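Print this page | E-mail to a friend

Band name trouble after our singer left
Posted 2024-08-16 by Ekene Olatunji

Hi all, long-time reader, first time I've had anything worth asking. I play bass in a four-piece called Cevedance (melodic hard rock, lots of keyboards, if you were anywhere near Bralton in the last few years you may have tripped over us). We put out one record, Curell, and pressed 300 copies on vinyl. Most of them went, which we were pretty thrilled about!

Our singer walked in the spring. No punch-up or anything, he just wanted to do heavier stuff and we didn't. Fine. Except now he has a new band together and they're booked at a club as "Cevedance's Curell," with our album logo on the flyer, and the rest of us are booked two weeks later as plain Cevedance. The club we're playing called me to ask which one they'd hired. I didn't have a great answer.

Nothing was ever written down. The drummer came up with the name, I paid for the pressing (1495 dollars, still have the receipt), and the singer wrote nearly all the words. We've been going six years. Can he use the album title like that? Can we stop him, and should we even want to? I'd like to still be able to say hello to the guy.

Savvas Sarantis wrote:

Been through this one, on the other side of it. I was the guitarist who left and wanted to keep the name, and I was sure I was in the right, as you are when you're 26 and have the van keys.

I'm no lawyer, so take this as one old rocker talking. What I got told was that there are really three things in your pile and you have to pull them apart. There's the band name, there's the recording, and there's the songs. The name tends to go with whoever has been out there trading under it, and with nothing on paper that usually means the band as a group, so the drummer thinking it up in the shower doesn't count for as much as he'd like. The recording is a separate matter, and you paying for the pressing doesn't by itself make you the owner of it (sorry). The songs belong to whoever wrote them, and if he wrote the words and you lot wrote the tunes then you're stuck with each other for life.

The album title on its own is a gray area. A single title is hard to protect. But he isn't using it on its own, is he? He has put your name in front of it with an apostrophe and stuck your logo on top. I'd say that's where you have something to talk about.

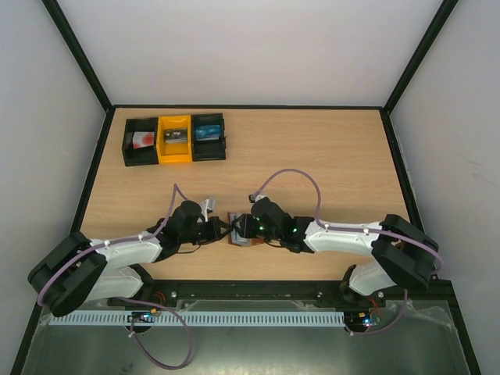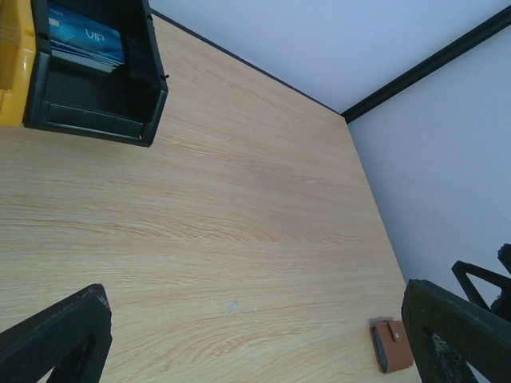 What we did in the end was sit down in a diner and write one page. They kept the name, I got to put "formerly of" on my posters, in letters no bigger than half the size of my own band's name. We both could play the old songs. It took two coffees and a lot of sulking, and it held up fine for 16 years. Do it before either gig if you can, and get all four of you to sign, including the drummer. Drummers remember things differently.

Also go and look up whether anybody has registered the name. You can search for free. If he already has, you want to know that before you walk into the diner.

Rasmus Dambrauskienė wrote:

just change the name, bands do it all the time and the second one is always heavier

Modupe Okonkwo wrote:

I book a small room (Idahosa, we do mostly metal and prog, Thursdays through Saturdays) so let me give you the club's side, as I've been the one making that phone call.

We don't care who's right! I mean, I do care as a person, but on the night what I care about is that people who bought a ticket get the band they thought they were getting. I had two versions of the same group in my calendar last November and half the crowd came to the wrong one and wanted refunds. I wasn't eager to have either of them back for a good while.

So call your club today and tell them exactly who is in the lineup, and ask them to put it on the listing: your names, your instruments, new singer's name too. Then send the other club a friendly note saying their show is the former singer's band and you won't be there. Keep it friendly. If you go in threatening, most bookers will drop the pair of you, and you'll get a name around town for it.

I'd go a bit further than Savvas on the logo. Whoever drew it may have a say. Was it one of you or a friend? If a friend did it for beer, then check with them before you start telling anyone it's yours. That caught out a band I know quite badly, they had shirts printed and everything.

And I'd really like to hear the record, have you got any copies left?

Ekene Olatunji wrote:

Thanks both (and Rasmus, I suppose). The logo was the drummer's sister, so I'm calling her tonight. Modupe, yes, I have a box of them, I'll message you.

Contact us | Copyright 2024, all posts remain the property of their authors | Back to top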